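Folding green paper for the advent table

December 3, 2022

We eat in the front room in December, because the kitchen table gets taken over by paper, and it has been that way for years. I make place cards and a row of little standing trees out of coloured sheets, and this year I started earlier than usual because there are more people coming on the second weekend.

The paper is from a pad I bought in Zadaritz in March. It was in a box of ends by the till and I took two pads, a green one and a cream one. The cream is too soft for anything that has to stand, so it has gone to the children for drawing. The green is better. It is about as heavy as the cover of a school exercise book, it takes a fold without cracking and it doesn't show fingerprints much.

I tried three ways of making the trees. The first was the fan fold my mother used, which looks good but falls open by the evening unless you glue the back. The second was two shapes slotted together, and I gave up on that after cutting the slots too wide. The third is the plain one. You fold a sheet once down its length, cut the outer side on a slant, and open it to a V so that it stands by itself.

The fold matters more than the cutting. I line up the long sides, hold them with one hand, and press from the middle outwards with the back of a spoon. If you start at one end the paper creeps, and by the time you reach the other end the edges no longer meet. I then open it and fold it back the other way once, lightly. That takes some of the spring out.
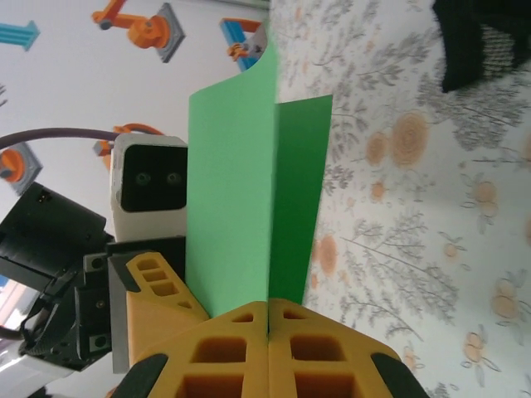
Roos Goossens wrote to me that she scores the line first with an empty ballpoint and a ruler, and that with heavier paper she would never fold without doing so. She also cuts both halves together while the sheet is shut, so the slants match. I have tried the scoring since and it does give a cleaner line. I still cut the halves one at a time, as I like them a bit uneven.

The top corners curl. Paper from a pad has a bend in it from the glued side, and a folded sheet keeps some of that. Leaving the sheets under the atlas overnight helped with most of them. The rest I have left alone.

So far there are 21 finished and I want 37, which is one for each place and a few for the windowsill. They store flat, so I put them in the shoebox with the napkin rings as I go. The offcuts are long thin triangles and I am keeping those for gift tags.

The place cards come next. They are the same fold, only small, and the names go on before the folding. Last year I did it afterwards and the pen skipped at the crease on nearly all of them. I need a new black pen for that, and more glue for the star.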